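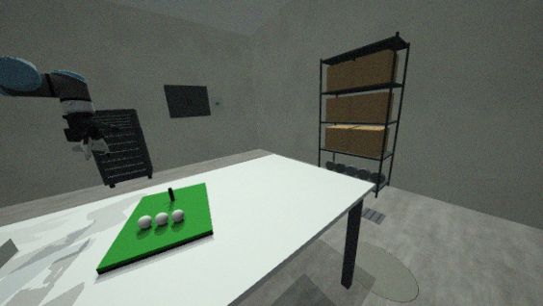
Talks > Dramon > Gathering examples in a simulated room
Last updated: April

OK, so first slide, and I want to start with the part of the job I got wrong, and that's deciding what counts as one example. When I joined Dramon I figured you just press record, do the thing, press stop, and you've got an example! (Pause here, the people who've done this will laugh.) Take the setup on the slide — three white balls in a row on a green board, one short black peg standing behind them, and the gripper up above with nothing in it. Where does the example start? Is it here, with the arm up high and not touching anything? Or is it the moment the fingers get near a ball? We argued over that for ages, and we ended up starting high, every time.

Next slide. Numbers. We asked for 3,000 runs and we kept 2,921. Say this slowly, because somebody always asks where the others went. A few were me bumping the controller while reaching for my coffee. A few were saved twice under different names. The rest were runs where the person driving changed their mind halfway, and I'll come back to those, they're my favorites.

Mention Horgan here. Horgan is the little replay tool we wrote so you can scrub through a run and mark it keep or toss. It's ugly and I love it. DON'T do the live demo, it didn't load at Bristley and I stood there talking about the weather.

Next slide, the drivers. We had 11 people steering the arm, and wow, you can tell them apart. One comes straight down fast, another creeps in sideways like they're parking a truck. Should we make everybody drive the same way? I said yes at first. I've come around to no, as long as each person does enough runs that the model sees their style more than once.

Then the changed-mind runs. Play the clip if the sound works. We tossed these in the first batch, and I kind of regret it — a person noticing they're off and fixing it is just what I'd like the arm to learn. For the next batch we set aside 497 runs where the driver starts badly on purpose and has to recover. Those go into the Hunduvcombe set, with their own label so we can train with and without them.

If I'm running long, skip the storage slide and go straight to labels. Ask the room how they name their failed runs. Then questions, and remember to repeat each one into the mic.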